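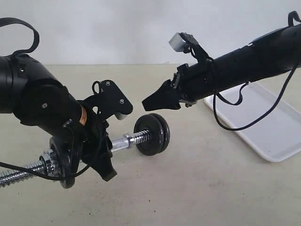
Chrome dumbbell on the table, held at the left.

Thread: Rancidity in cold pressed hemp carrier oil

joni_s
Opened a 1 litre bottle of Hustitham hemp oil in January, batch 1124. Stored at 6 degrees in amber glass. It now smells of old paint. The label gives 12 months from opening. Has anyone had the same batch?
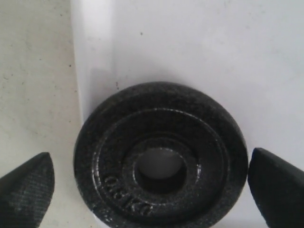 Weight plate, black cast iron, upright or tilted against a white panel.

Sunil Cassim
Twelve months is optimistic for anything that high in linoleic acid. Did you ask for the peroxide value on the certificate? Mine, from another batch, was fine at four months with added vitamin E.

joni_s
No certificate supplied. No vitamin E added either. I decanted half into a smaller bottle and both halves smell.
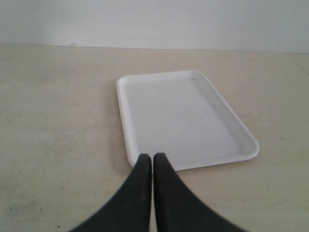 Xolani Shabalala disagreed about the vitamin E. It slows oxidation but does nothing for oil that was already going off at the press, and if both bottles smell the same then headspace is unlikely to be the cause.

Sunil Cassim
I didn't say it would reverse anything. Headspace still matters. A half-full litre bottle holds a lot of air.

signe_m
I buy the Geklow one for massage blends and cut it with fractionated coconut, 83 parts to 17. The blend keeps longer than the neat oil, though the skin feel is lighter.
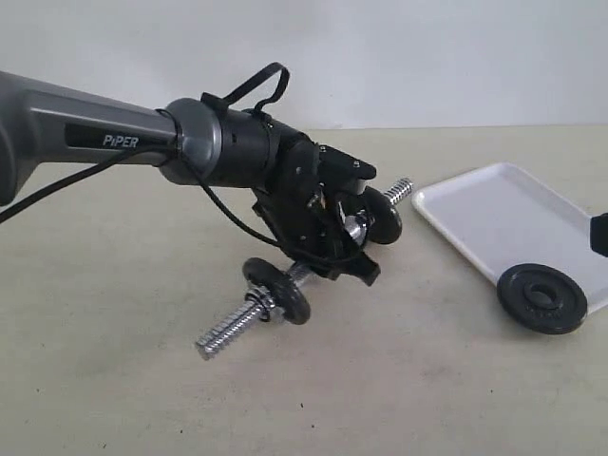
I also write the opening date on the shoulder of each bottle and use the oldest first. Joni, I would not put yours on skin. Send the batch number to the seller and ask for the pressing date.

joni_s
Emailed them this morning. Will post the figures if they send any.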